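Your questions, answered
Filed under: Style Notes, The Muko Journal

We get such lovely letters at Muko, and so many of them ask the same things, that it seemed kinder to gather the answers in one place. Have a read through, and if yours isn't among them, do write in!

Who writes the Journal?

Mostly Afshin Zamani, who cut patterns for years before he ever wrote a word about clothes. Guests join in from time to time, and our July series of letters from dressmakers (14 of them, one more charming than the last) is still the thing readers mention most.

Can I suggest a woman for the portrait series?

Please do. She needn't be famous or work in fashion. We've had a midwife, a bus driver and a retired judge with a marvellous collection of coats. Tell us a little about how she dresses and why you think of her, and we'll take it from there.

How much fabric is in the Condthorpe skirt?

More than you'd think! The hem measures 135 inches all the way round, and it is cut on the full circle so that it falls in soft folds when you stand still and swings beautifully when you don't.

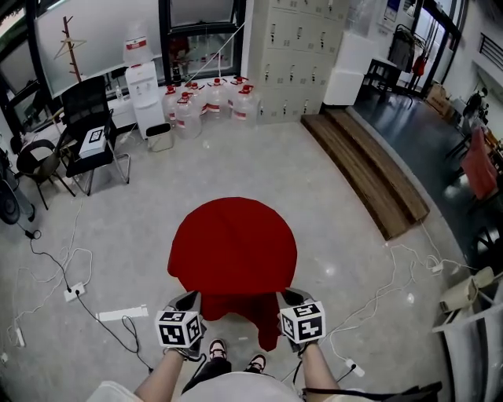 Deep red cloth over a round table, falling in folds.

Do you lend clothes for shoots?

Yes, to students and small magazines, for up to two weeks at a time. Our friends at Nuchit look after the bookings, and they're very patient if your dates move about. We only ask that pieces come back unwashed, as we'd much sooner do that ourselves.

Is the printed edition still going?

It is, once a year, in a run of 2,000 copies. The last one came to 126 pages and was bound by Cutent, who talked us out of a very silly cover. Back copies are sold through the shop while they last.

May I reprint an article?

A paragraph or two with a link is always fine. For anything longer, drop Afshin a note first and he'll nearly always say yes.

Related reading
Letters from the dressmakers
A coat for every judge
How to look after a circle skirt

Contact us | © Muko 2020 | Back to top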